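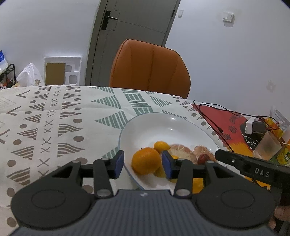

Buying list for the tabletop work, quick version

March | by the Terkano workshop desk
4 comments | 20 shares

Putting this up before the order goes in, so sorry for the state of it. Short gallery plus notes. We're pricing hand-held grippers and all the stuff that goes with them for the Ostum project, and the quote from Stullura only covers the grippers. Everything else is on us.

Fruit first. Whole orange, a small oval one, peeled citrus, all on one plate. Cheap to buy, cheap to replace, and different enough in size that you find out quick if the jaws suit you. Peeled pieces are the ones I'd budget extra for. Buy fresh for every session, do not try to stretch a bag over a week. Put it down as a consumable from the start or accounts will ask why there's groceries on an equipment code. (They asked.)

Pads. Blue ones, facing pair. Count these separately from the tool!! We've put in for 10 spare sets and I'd rather have too many in a drawer than wait on shipping. Ask whether the pads come as pairs or singles, the Nygård price sheet didnt say and we nearly ordered half of what we wanted.

Two people at one plate means two tools and elbows in the way. Plan the table before you plan the tools. Ours is fine for one person, tight for two. A wider table is on the list now, second hand is OK, nobody cares what it looks like.

Cables and chargers. Longer cables than you think. More chargers than you think. Somewhere to put the charger that is not next to the food. That last one costs nothing, we still haven't done it.
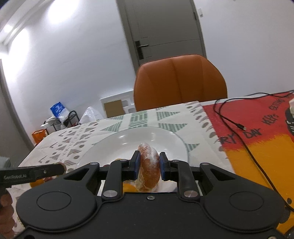
Bread rolls in plastic film, good value. You get the crinkly wrapper and the bread in one buy, and the pads close on it from both sides. Wrapped stuff is now its own line in the budget: rolls, snack packets, whatever the shop has. We set aside 400 for food and props together, for the whole run. Probably low.

Plates: plain white, round, with a rim. Get a stack. Also get some that aren't white and aren't shiny, the ceiling lights bounce off the glossy ones and I want a matte set to compare. Haven't found a cheap one yet, tips welcome.

Tablecloths. Patterned one stays, plain one to be added, maybe a dark one. Small money. Wash costs more than the cloth at this rate.

Things we forgot on the first pass and had to add:

- wipes, for pads and for hands
- a bin with a lid
- tool storage, some kind of rack or case
- hours. Somebody has to set the plate and clear it, and that's around 20 minutes we never counted

Still open: buy or lease. Stullura will do either. Lease looks better if Ostum ends on time, buying looks better if it doesnt, and I wouldn't bet on either one. Nygård only sells. Asked both for a written answer on repairs, how long and who pays freight. Don't sign untill you have that one in writing.

Also get one tool in for a trial before the full order. Have the people who will be holding it all day try it, smaller hands too. Spec sheets say very little about what your wrist feels like by lunch.

Will swap in real totals when the second quote comes back.

Filed under: Equipment, Budget, Grippers
Previous: Shelving for the back room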